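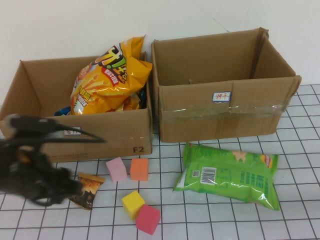

Sorting the snack cupboard: what I took home from a robot open day

Search tips and recipes Go

Home Kitchen Laundry Shed Moving House Letters

I went to the Vasex open day in Chisholm in October expecting to be sold something, and I was right. The leaflet promised "the end of household tidying". I have been tidying a household for a long time and would like to see the end of it, so I took the bus over and stood at the back with my coat on.

The demonstration I watched was a robot arm putting away snacks. Two open cardboard boxes stood against a wall on a white tiled floor, with packets to deal with and a few coloured foam cubes in front. Each box had a little blue-edged label with red Chinese writing. The one on the right said biscuits, according to Loredana Vitale, who was running the session, and the one on the left was for crisps. The arm was black with long fingers, and it moved a good deal faster than I thought it would when there was nothing in its grip.

She told us it got 92 out of every hundred packets into the right box. I asked who had counted, and whether that included the ones it had to try again. She said it was the team's own figure and that retries were allowed. Make of that what you like. My own family would score well on those terms.

Still, I came away with some things worth doing at home, and none of them needs a robot.

Label the front, up high

The labels were on the front face of the boxes, near the top. Mine at home were all on the lids, where you can't read them once a second box goes on top. I have moved every one. A plain sticker and a thick red pen will do. Write what goes in ("crisps", "biscuits") and leave off brands, or you'll be relabelling each time the shop has an offer on.

Get the flaps out of the way

A flap that springs back is a nuisance to a machine and to anyone with a tin in each hand. Fold them right down on the outside, and if they won't stay, cut them off with a sharp knife. Keep the cut pieces for dividers. The box will be weaker at the rim without its flaps, so don't lift it by the top edge afterwards.

One kind, one box

I was doubtful here, as I have always mixed things to save room. But with one kind to a box you can tell at a glance when you're out of something, and I have stopped buying biscuits we already had. If you've only a small amount of something, give it a small box.
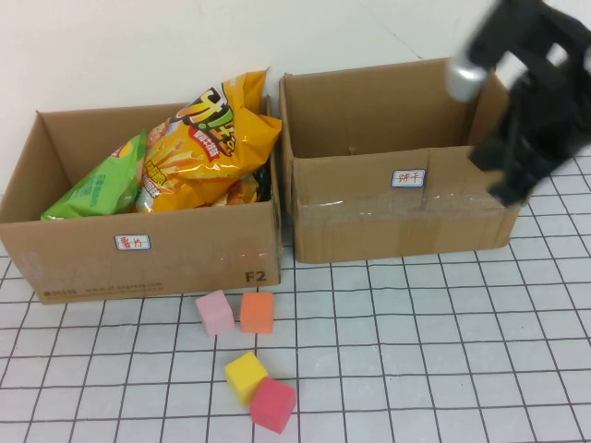
Crisps on the left, nothing in the biscuit box, and the gripper over its corner.

Stand big bags at the back

Large crisp bags go in upright, leaning on the back wall of the box, with the little ones in front. Laid flat, they cover everything beneath and you find the small packets in spring. Don't press them down to make them fit. Crisp bags have air in them for a reason, and you will be eating crumbs.

Tape the box you mean to keep

Run clear tape across the front before you load it, smoothing it outwards from the middle with a dry cloth. It helps stop the card splitting, and a label put on top of tape comes off more cleanly when you change your mind. Do the bottom seam too, twice if tins are going in.

Clear the floor first

Before you begin, put everything you're sorting in one place, and move whatever you aren't sorting to another room. I set a kitchen timer for 10 minutes per shelf and stop when it rings, finished or not. My snack shelf took six, and that was with a cup of tea going.

What about buying one?

I asked the price, naturally. There wasn't one. The arm is not for sale to households, the control software comes from another firm called Gridport, and the young man on the Dromlow stand next door thought a home version was "a few years off", which is what I was told about the ironing machine. He did offer me a set of their plastic storage tubs for £130. Mine came from behind the greengrocer's and were free.

I will say the arm was gentler with the packets than I had expected, and Miss Vitale answered everything I asked without getting cross, including the question about stairs (it can't). But somebody has to bring it the shopping, set out the boxes and write the labels, and by the time I've done all that I have only to drop the crisps in.

If you go to one of these days yourself, stand to the side so you can see the fingers, and ask to see it done with something of your own. I had a packet of oatcakes in my bag and was told it hadn't been trained on those. I ate them on the bus home.

Next month: getting candle wax out of a tablecloth, and whether brown paper is any better than kitchen roll.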